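Olis Folding Work Table, White

The Olis is a rectangular folding table with a white top, made for hobby rooms, sorting jobs, packing and light repair work. Bosto has sold it since the first Fandow catalog and the top has stayed the same size the whole time. The legs were changed last March. If you own the older version, the new legs will not fit it, but the old feet are still in stock.

The top is a single sheet with a matte finish. It wipes clean with dish soap and warm water. Ballpoint ink comes off with rubbing alcohol if you get to it the same day. Permanent marker usually leaves a shadow. Do not use scouring powder, and do not set a hot pan or a soldering iron directly on it.

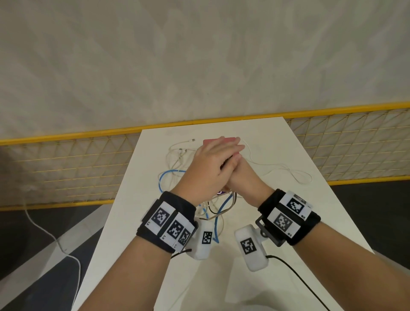
Maximum load is 200 pounds, spread evenly. The center of the table is the weakest point, so put sewing machines and other heavy items over one pair of legs. The table is not meant to be stood on or sat on.

Each leg has a screw foot that adjusts for uneven floors. Turn it by hand, then tighten the lock ring with the 6 mm wrench in the box. Check the lock rings again after the first week of use.

What is in the box
Table top
Two folding leg sets
Four screw feet with lock rings
6 mm wrench
Printed instructions

Setup takes one person a few minutes. Lay the top face down on a blanket, swing out each leg set until the brace clicks, then turn the table over with a second person holding the far end. To fold it, press both brace tabs at once. If a tab sticks, a drop of light oil on the hinge will free it.

Shipping is by ground carrier and takes up to 7 business days. Orders of 50 tables or more go on a pallet and need a loading dock or a lift gate. For those, write to Maarja Liepiņa in the sales office before ordering, and include the delivery address and your receiving hours.

The Nwankwo clamp lamp and the Nwankwo cord tray both fit the edge of the Olis without drilling. The older Nwankwo tray, with the square hooks, is too narrow. Spare feet, braces and wrenches are listed on the parts page. Rosalind Lyons handles parts orders and can match a brace from a photo if the label has worn off. 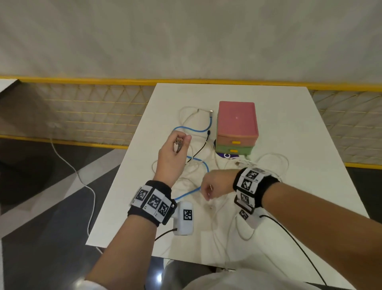
Can the table be left outdoors?
Keep it inside or under a dry roof. The top handles spills, but standing water gets into the edge seam and makes it swell, and the hinges will rust over a winter.

Returns are accepted for 50 days if the table is clean and has all its parts. Keep the carton until you are sure. We do not take back tables that have been drilled or cut. Damage in shipping should be reported before 5 p.m. on the day after delivery, with the carton number from the short end of the box.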